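The year of one suitcase

In July I moved from a house with an attic to an apartment with a hall closet, and I did it with the confidence of a person who has read one book on the subject. The book was from the library. I mention this because I later found my own copy in the attic, still in its bag.

The plan was simple. I would go through everything I owned, keep what I needed, and drive the rest to the thrift store on Raltum Street before noon. I had coffee. I had 46 flat boxes and a tape gun that only worked if you swore at it. By four in the afternoon I had filled two boxes, and one of them was cables.

Cables

I don't know what happens to a person around the age of thirty that makes them start saving cables. I had a cord for a printer I gave away three apartments ago. I had a charger with a plug so wide and flat that I think it belonged to a toothbrush, or possibly a boat. My rule was that any cable I couldn't name had to go. Then I lay awake that night naming them.

My neighbor Guoqing Yuan came over the next morning to help, and by help I mean he sat on the stairs eating my crackers and asking what things cost. He moved here from Dalora with a single suitcase and a rice cooker, and he brings it up more than he thinks he does. He held up a bread machine and asked when I had last made bread. I said it was more of a winter thing. He asked which winter.

The bread machine went in the car. So did the fondue set, the other fondue set, and a framed poster of a jazz festival I didn't attend.

Clothes

Everyone says to start with clothes because they're easy, and everyone is lying. A cable has never been to your sister's wedding. I own a green sweater that itches, doesn't fit, and has a burn on one cuff from a camp stove, and I have now moved it five times. It has had better treatment than most of my houseplants.

The library book tells you to put it all in one pile so you can face the size of the problem. I faced it. Then I went and had lunch, and it was the same size when I got back. 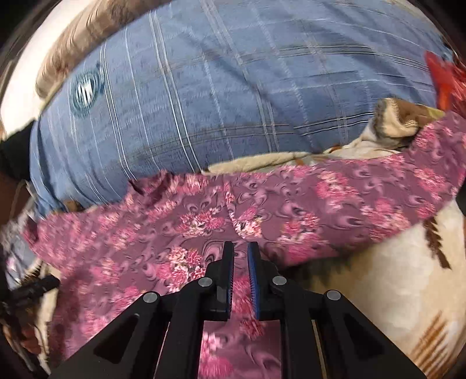 What went and what stayed

I'd like to report that I was ruthless. I did get rid of 13 T-shirts, most of them from fun runs, none of which I ran. I let go of the good suit, which stopped being good when I stopped being that width. A coat went to my cousin, who said thank you in the voice people use for fruitcake.

The green sweater stayed. I wrote "donate" on its box and then put the box in my own back seat, under the blanket, like I was smuggling it past myself.

Storage, a confession

The thrift store took most of the first load. They would not take the bread machine, as they already had four. I drove around with it for a while and then, in a weak moment, pulled in at the Rokamo storage place by the highway and asked about their smallest unit.

A very nice man at the desk explained that it was the size of a closet. I told him I already had a closet. He said that now I could have two, and I have to say I've never been sold anything so quickly.

I added it up later, and by the time I'm done paying for that unit I'll have spent close to a bread machine a month keeping a bread machine. Guoqing did the math out loud on the stairs, without being asked.

The apartment itself is fine. It gets good light in the morning and the upstairs people have taken up some kind of indoor hopping. I know where everything is, mostly since there are only so many places it can be. The library book is due back next week, and I'll return it as soon as I find which box it's in.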